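How to Sort and Clean Out a Mixed Toy Basket

Posted 16/10/2018 in Home and Storage

Most homes with kids in them end up with one basket that takes everything. Toys go in at the end of the day, then a washcloth, then an empty can someone was holding, and after a few weeks you can't find anything without dumping it on the floor. This page goes through emptying a basket like that, cleaning what's in it and putting back only what belongs there. Allow an afternoon for the whole job, most of which is drying time.

What you need

A table you can leave covered for a few hours
Three boxes or bins, all the same size if you have them
A trash bag and a recycling bag
A bowl of warm water with a little dish soap
Two old towels
A soft brush (a retired toothbrush works)
A mesh laundry bag with a zipper

I use the zip bags from Filtent, but any bag with a fine weave will do. You don't need special toy cleaner.

Step 1. Put the basket on a covered table

Work at table height. Sorting on the floor is hard on the back, and small pieces get kicked under the couch. Cover the table with something plain and dark so that light-colored bits show up when they fall out. Don't tip the basket over. Tipping puts the dirt from the bottom on top of everything else, and a fuzzy toy will hold on to crumbs and dust better than anything in the house.

Look over the top layer before you touch it and decide what your groups are going to be. With a basket of soft toys, cloths, blocks and cans, the groups more or less pick themselves.
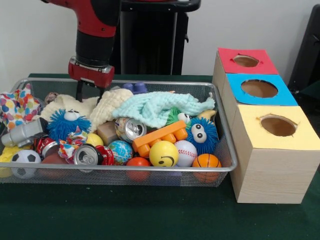
Step 2. Take the cloths out first

Cloths hide everything. As long as they're in there you are sorting by feel. Lift each one straight up by the middle and give it a gentle shake over the basket so that anything caught in the folds drops back in. Knitted cloths need more care than printed cotton ones - blocks with studs on them catch in the loops, and a hard pull will run the yarn. If something is caught, push the loop off the stud with a fingertip.

Check the ends as you go. A frayed end on a knitted cloth gets worse in the wash, so either tie it off or set that cloth aside for hand washing. Put the rest in the laundry bag.

Step 3. Take out the cans

Do this next, before any hands smaller than yours get involved. Crushed aluminum can have sharp folds, and the opening is sharper still. Pick each can up by the ends, keeping your fingers away from the crease. Even a can that looks empty may have a spoonful of soda left in it, so hold it level until it's over the sink. Rinse it and put it in the recycling bag.

If a can has leaked, make a note of what was next to it. Those things go in the "wash" box even if they look fine.

Step 4. Sort what's left into three boxes

Line the boxes up on one side of the basket so you aren't reaching across it. I have used these three groups for years:

Box one: hard toys. Plastic blocks, wooden blocks, figures, play food.
Box two: soft and rubbery toys. Puffer balls, stuffed toys, anything fuzzy.
Box three: balls. Smooth ones only.

You could put the balls in with the hard toys and use the third box for odd parts. That's fine too. What I wouldn't do is use more than three. I tried five once, and ended up with two boxes that had one thing in each.

Take things from the top and the near side and work back. Small balls roll to the bottom and small plastic parts sit on top of bigger toys where they're easy to miss, so lift the big puffers slowly. Any loose part you can't match to a toy goes in a cup. Keep the cup for a month, then throw out what's still in it.

Step 5. Clean each group

Wipe hard plastic with a damp cloth and use the brush between the studs. Wooden blocks get a barely damp wipe and are dried right away, or the grain lifts. Don't soak them.

Puffer balls can be dunked in the soapy water and squeezed lightly, then rinsed under the tap. Don't wring them or use the brush, which can tear the spikes off. Check each one for splits. A puffer that feels sticky after rinsing is probably coming to the end of its life and should be thrown out.

Set everything on the towels with space in between. Soft toys need the longest, and I turn them over once halfway through.

Step 6. Clean the basket

A mesh basket is easier to clean than a woven one, but the fine mesh does hold lint along the rim and in the corners. Shake it outside, then brush from the inside out. If it's greasy, wash it in the tub with dish soap and dry it with a towel so the rim doesn't rust.

Step 7. Put back less than you took out

Heavy blocks go on the bottom, balls next, puffers on top. Cloths don't go back in at all. Give them a drawer or a hook. If the toys come up past the rim, something needs to live in another container. For blocks I like the lidded tubs from Jadetari, the 15-inch size, which fit on a normal bookshelf.

A quick check every couple of weeks keeps you from having to do the whole thing again. Pull out the cans and cloths and leave the rest. 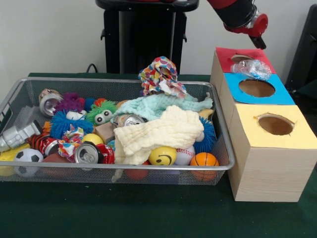
Comments (2)

Tudik: We do ours in a different order and take the balls out before the cloths, because otherwise they're all over the room by step three. Also, for knitted cloths with a frayed end, a few stitches of sewing thread in the same color holds up better than a knot. Knots come undone in our machine. Is there a reason you don't wash the puffers in the laundry bag with everything else?

Reply from the author: Taking the balls first makes sense if they're near the top. I have machine washed puffers once, on cold, and two of them came out with spikes missing. The cloths also came out covered in little rubbery bits that had to be picked off by hand. The bowl is slower but I've had no trouble with it since.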